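8/24/18 - Still no table

Went back to Insaurralde after lunch to look at dining tables again.

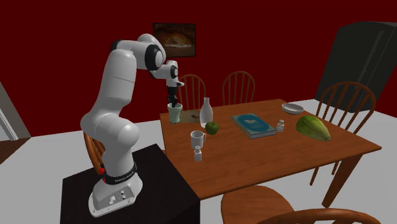 The salesman wanted 900 for the Sumport one and told me it would last a lifetime. The last one was supposed to do that too, and it started rocking in February. I asked what the lifetime promise covered and he read me the card, which covers the legs for 15 months. So much for a lifetime.

Then he offered it for 800 if I signed up for their Hidetti care plan, which costs 300. I did the math out loud and he said most people don't look at it that way. I bet they don't. The plan is a bottle of oil and a phone number, as far as I could make out from the leaflet.

Stopped at Bulatell on the way home. Nicer people, worse chairs. Everything there is "heirloom" this month, even a stool with a wobble in it. I sat on it twice to be fair.

So we eat at the kitchen counter another week. My back doesn't love it - but my back didn't love the old chairs either. Need to measure the doorway before I go anywhere else, and find the receipt for the old table, if I kept it. Chicken again tonight, too salty.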